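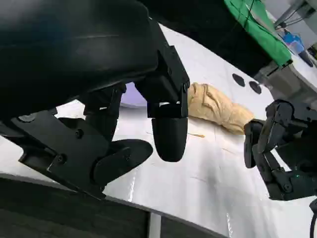 Urkex Housewares Lending - Kitchen and Table Section

Progress report to the Orozco Fund, second period

This report covers the work from March to the end of August under the small equipment grant. It follows the headings of the first report, with one added section on storage, as requested in your letter. Spending is given at the end.

Background

Urkex lends plates, serving pieces and table linens to households, clubs and small groups in Grirkau that need them for a meal or a move and don't want to buy them. Borrowers collect from the counter and bring the items back within a week. The grant pays for replacing worn stock, for the return tables, and for a better way of checking items before they go back on the shelf.

At the start of the period the main problem was the return side. Things came back in mixed boxes, and sorting was done wherever there was room. Plates went back on the shelf with food dried on the rim, and cloths were folded damp. Borrowers complained, and they were right to.

Stock

We now hold 325 plates in usable condition. The old stoneware has been retired, apart from one set of large serving plates that is still in demand. The replacements are light, flat plates with a low rim, and each set is one color. Lavender was the first to arrive and is still the set people ask for most. A single color per set makes sorting quicker, and an odd plate from another set shows up at once.

Cloths were replaced in the same order. We chose tan for table use and green for cleaning, and the two are kept apart from the moment they come back. The tan cloths crease badly. We knew this when we bought them, but the creases are worse than the sample suggested, and a cloth left in a heap overnight needs pressing before it can go out. We have asked Gikmont, the supplier, for a heavier weave and expect samples in October. We will not reorder the present one.

Small items are still the weak point. Skewers, toothpicks, cake picks and the like come back in the boxes although we don't lend them. They get rolled up in cloths and slide under plates. A skewer left in a cloth went through the wash in April and tore two others. Every cloth is now opened out flat on the table and shaken before it goes in the laundry bag. It takes longer, but we have had no torn cloths from that cause in the months after the change.

Return tables

The return area was rebuilt in May. All sorting is now done on white surfaces. On the old brown tables a thin wooden stick or a crumb was easy to miss, and on white it isn't. Staff were doubtful about white at first because of staining. Tea and beet are the worst, and both have come off so far with ordinary cleaner if wiped the same day.

The order of work at the table was settled after some trial and error:

Boxes are opened and cloths come out first.
Each cloth is opened, shaken and bagged.
Loose picks and scraps are cleared off the surface.
Plates are then laid down one at a time, right side up, and the rim checked for chips and dried food.
Clean plates are stacked by color. Anything doubtful goes to the sink.

We tried doing the plates first, as this was how most of us were used to working. It was slower. The cloths were in the way, and plates were being set down on top of picks and rocked.

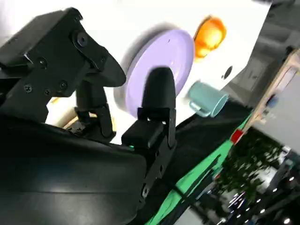 Plates are checked singly for the same reason. When they were checked in stacks, staff looked at the top one and the edges of the rest, and chips on the upper face of a rim were missed. With one plate on a clear white surface, a chip or a smear can be seen without picking the plate up. We rejected more plates in June than in any month before it. Most of those chips were probably old ones that we had been lending out, so we don't read the figure as a rise in breakage.

Storage

Shelving for the new plates was finished in July. Each color has its own bay, with a label at hand height. Tall stacks caused scratching on the lower plates, so stack height is now limited. The bays for serving pieces are still shared and still untidy. We plan to deal with this in the next period - it needs one more run of shelving on the back wall, and the wall has to be repaired before anything can be fixed to it. The building owner has agreed to the repair but has not given a date.

Cloths are kept flat on open shelves. We had wanted drawers, but the quote was well over what we had set aside.

Opening and use

The counter was closed for six working days in May during the rebuild. Notice was posted in advance, and borrowers with returns due in that time were given an extra week. Lending picked up again in June and July, mostly for outdoor meals. August was quiet, as it was last year.

We surveyed borrowers over 90 days, using a short card handed out at return. The comments on plate condition were good. Several people said the cloths looked rumpled, which matches our own view. There were also requests for larger bowls, which we do not have the shelf space to take on at present.

Spending

The period's allocation was $3,000. It has been spent in full on plates, cloths, table surfaces and the first run of shelving. The laundry bags and labels were paid for out of our own running costs. Receipts are attached in the same order as the headings above.

Next period

We will test the heavier tan cloth on a small number of loans before ordering. The serving bays will be sorted once the wall is done. We also want to put a line on the loan slip asking borrowers to check cloths for picks before boxing them, and to see if that cuts the time spent at the table. If the wall repair runs past November we will write to you about moving the shelving money into the following period.

Contact: Urkex Housewares Lending, Grirkau | © Urkex | Back to top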